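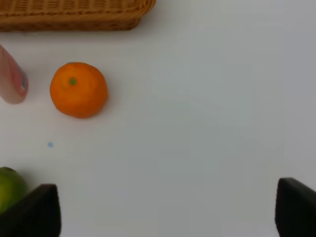

A mandarin between the basket and the gripper fingers on a white tabletop, seen from the wrist camera.

Toturer Publishes Practice Guide for Wrist-Camera Gripping of Loose Produce

DRURKHAM, May 26, 2020 – Toturer today published a practice guide for two-finger grippers that handle loose fruit and vegetables under the view of a wrist-mounted camera. The guide sets out how a work cell is to be laid out, checked and recorded before an arm is allowed to run without an operator at the stop button. It applies to tabletop cells only. Conveyors and bin picking are excluded.

The guide has nine sections. Four of them contain requirements, marked "shall"; the remainder is advice. The requirements cover finger clearance, closing force, camera view and stop behavior.

Under the section on camera view, both fingertips shall remain visible when the gripper is fully open, and the work surface shall be plain and matte. Marks on the surface larger than the smallest item to be handled shall be removed or masked in software. Smaller marks may stay if the detection log shows that they are not being reported as items.

Under the section on clearance, the arm shall not descend on an item until the path of each finger is free of neighboring items. Where a second item lies in the path of a finger, the cell shall choose another approach angle or stop and request help. Pushing a neighbor aside is permitted only if the item list marks it as safe to push. Baskets and other containers are treated as fixed obstacles, including any part that lies outside the camera view.

The text was checked against 1,480 recorded grasps made at the Laskowska test site, with citrus fruit as the main item group. Closing force limits are given by item group and are to be confirmed on site with the user's own fingers and pads.

"Most of the comments on the draft were about partly visible items," said Signe Strand, who edited the guide for Toturer. "The wording is now strict – if the outline is incomplete, the cell treats the item as larger than it looks."

More than 40 comments were received on the draft. A checklist form for use with the Jokoler cell controller will follow in August. Users of other controllers can work from the printed checklist in the last section.

The guide is available from Toturer on request, free of charge, in English.

Recent releases
Toturer Revises Terms for Gripper Finger Wear
Laskowska Test Site Adds Second Tabletop Cell
Jokoler Controller: Notes on Stop Categories
Call for Comments: Labeling of Fixed Obstacles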